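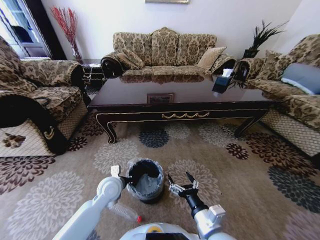

Mostyn Rent and Sale Listings

README, second version

Hi, and thanks for downloading this. Mostyn is a table of apartment buildings that changed hands, plus the asking rents I could find for the units inside them. I started it because I wanted to know whether rents in a building go up after somebody new buys it, and I couldn't find a free file that had both halves in one place. So I made one, in the evenings, over a stretch that was supposed to end in July and didn't.

If you only read one section, please make it the one called "Things that will bite you." I get the same three emails over and over and they're all answered there.

What you get

There are two files in the folder.

buildings.csv has one row per sale. If a building sold twice in the period I covered, it has two rows with the same building_id and different sale_id values. There are 1,000 rows.

rents.csv has one row per advertised unit per month. It joins to the first file on building_id. This one is a lot bigger and Excel gets grumpy with it on my old laptop, so I'd open it in R or Python or whatever you like to use.

Both are plain comma-separated text, UTF-8, with a header row. Text fields are in double quotes. Empty means I don't know. It never means zero.

Where the numbers come from

The sales half comes from county deed records. I went through them one county at a time, pulled out anything coded as multifamily with five or more units, and typed in what I couldn't copy. Counties are wildly different about this. One gives you a lovely clean download every Monday and another makes you click through scanned pages that somebody fed into the machine sideways.

The rents half comes from public listing pages and from leasing flyers that building managers post on their own sites. I wrote a small script called Gunel to collect the pages and pull the rent, the bedroom count and the square footage out of them. Gunel isn't smart. It looks for a dollar sign near the word "month" and goes from there, and then I check the odd ones by hand. I didn't collect anything that was behind a login, and I dropped the names and phone numbers of leasing agents before saving.

Matching the two halves was the slow part. A building might be "Prestitton Court" on its sign, "Prestitton Apts Phase II" on the flyer, and an LLC with a string of digits in the deed. I matched on street address first, then parcel number, and then by squinting at maps. The match_type column tells you which of those I used, so you can throw out the squinting if you don't trust it (I wouldn't blame you).

Columns in buildings.csv

building_id – my own number, stable between versions. I promise not to reuse them.

sale_id – also mine. One per deed.

county and state – spelled out, no codes.

units – the unit count from the assessor. Where the assessor and the flyer disagreed, I kept the assessor's and set units_flag to Y.

year_built – the first year given. Additions and gut renovations aren't in here, so a building from the sixties may be brand new on the inside.

sale_month – year and month. I rounded off the day on purpose, because the recording date and the closing date can be weeks apart and people were reading too much into it.

price – in whole dollars, as recorded, with no inflation adjustment.

price_source – "deed" if it's written right there, "tax" if I worked it backward from the transfer tax.

portfolio – Y if the building was sold together with others. See below, please.

buyer_type – local, regional, national, or unknown. I assigned these by looking at where the buyer's mailing address is and how many other buildings they hold in the table. It's a judgment call and I'm sure I got some wrong.

match_type – address, parcel, or map.

Columns in rents.csv

building_id – same as above.

list_month – the month I collected the listing.

beds – 0 is a studio.

sqft – as advertised. Often blank.

rent_low and rent_high – many listings give a range. If there was only one figure, both columns have it.

special – Y if the page mentioned a discount like a free month. I did not subtract the discount from the rent.

utilities – in, out, or blank.

Things that will bite you

Portfolio sales. When a buyer picks up several complexes in one go, the deed for each may carry the whole price, or a share of it, or one deed has everything and the rest say ten dollars. I left the price as recorded. If you add up the price column without looking at the portfolio flag, you'll get a total that's silly. For price per unit I just filter those rows out.

Asking rent isn't paid rent. These are the numbers on the page. Somebody who has lived in 4B for nine years is paying something else, and they aren't in here at all.

Gaps. A month with no rows for a building can mean it was full, or the site was down, or the manager took the prices off and wrote "call us." I can't tell those apart and neither can you, so please don't use a gap as a stand-in for vacancy. Two people have tried!

Small buildings are thin. Anything under a dozen units tends to be advertised with a sign in the yard or through a friend of a friend. They show up in the sales file and then barely at all in the rents.

Renovations. Sometimes a buyer paints everything, puts in new counters and a dog run, and brings rents up. Sometimes a buyer does none of that and brings rents up anyway. There's no renovation column. I'd love one. I tried building it from permits and gave up after 11 counties because every one of them words things differently.

Coverage isn't even. I did the counties whose records I could get at, and those lean suburban. Don't treat this as a national sample. It's a pile of places I managed to reach.

What changed in version 2

Pieter Botha wrote to me about a whole batch of rows where the unit count had slid over one column and become the year built. He was completely right, and those are fixed. He also sent a checking script, which I've run on both files and which found more than 2,000 duplicate rows in the rents, all from pages Gunel had visited twice in one night. Gone now. Thank you, Pieter.

I split price_source out into its own column. It used to be a little letter tacked on the end of the price, which seemed like a great idea at midnight.

Condo conversions are out. They had sneaked in wherever the assessor hadn't updated the code yet.

The old "quality" column is gone too. It was my opinion of the building from the street and it had no business being in a data file.

How I use it myself

Mostly I make one simple table: take buildings with a single sale, average rent_low by bedroom count for the six months before, do the same for the six months after, and compare with buildings in the same county that didn't sell. The comparison part matters a lot. Rents were going up nearly everywhere for a good part of this, and if you skip the comparison you'll blame every buyer for the weather.

I'm not putting my results in here. They wobble depending on how you treat the specials, and I'd like other people to have a go without my number in their heads.

If you want something to start from, there's a companion notebook called Dronar in the same place you found this. It loads both files, does the join, drops the portfolio rows and draws a couple of plain charts. It's commented pretty heavily because I forget what I was thinking as soon as I close the lid.

What you can do with it

Use it for whatever you like – class projects, newspaper stories, arguing with your city council. Change it, share it, put it in your own thing. I only ask that you say where it came from and which version you used, since the first version has the column problem and I don't want it haunting anybody.

Please don't use it to go after individual tenants or to work out who lives where. There isn't enough in here to do it well, and I'd be pretty upset.

Fixing mistakes

If you spot a bad row, send me the sale_id or the building_id and list_month, and a link or a scan of whatever shows the right value. "The one on Maple looks wrong" is hard for me to chase. I have a lot of Maples. I try to get to these on weekends and I'll put your name in the change list unless you'd prefer I didn't.

If you own or manage a building and think the price is off, same thing, though I'll stick with what the county recorded until they change it.

Still to do

Add the second half of the parcel matches for the counties where I only did addresses.

Sort out mixed-use buildings. Right now a place with a dry cleaner downstairs is in if the assessor says multifamily and out if the assessor says commercial, and that's not consistent from county to county.

Go back over buyer_type with fresh eyes. The regional and national groups are blurry at the edges and I was making up the rule as I went for the first couple hundred rows.

Write down the rule for telling a refinance from a sale. It's in my head and in one very messy text file.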